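Bin picking data: Kasel cell passes 2,908 logged grasps

The Kasel cell at our Uddale lab has now recorded 2,908 grasp attempts for the Plomar training set. Each record holds the camera view before the attempt, the joint trajectory, the gripper state and a pass or fail label. Failed attempts are kept. The earlier Sperling release discarded them, and the model trained on it was poorly calibrated on thin handles and soft packaging.

Objects are drawn from a pool of household and workshop items and tipped into a sheet-metal bin with sloped walls. No item is placed by hand once the bin is loaded. The operator reshuffles the contents after every 3 attempts, or sooner if an item has lodged against a wall. Items are swapped out between sessions so that no pairing dominates the set.

Labelling rules have changed slightly. A grasp now counts as a pass only if the object clears the rim and stays in the fingers until the release pose. Partial lifts were previously marked at the operator's discretion, and nearly 400 of the older records are being relabelled under the new rule. Until that is finished, please filter on the revision field before training.

Lighting and exposure are fixed for the whole programme. The bin floor is left as is, scuffs included, and is not to be repainted or lined without notice to the data group.
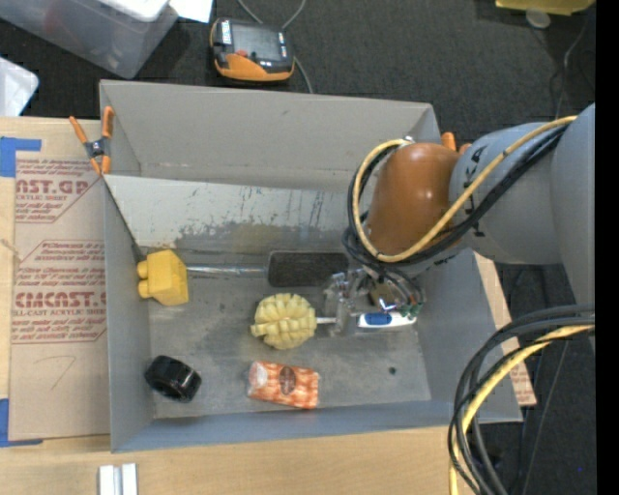
Uddale, 6th June

Handled items remain the hardest category. A grasp on the shaft of a brush or scrubber leaves most of the mass to one side, and the head can drag along the floor or catch on a neighbouring object during the lift. The white-and-blue handle with the yellow spiky head is a typical case. Tape rolls lying on their side and wrapped snack packages are in the same draw, to keep a mix of rigid and flexible shapes.

The next block is 1,000 attempts with handled items only, at the same camera position. The combined set is due for internal release in October. Requests for additional object classes should go to the data group through the usual form, with dimensions and mass in grams.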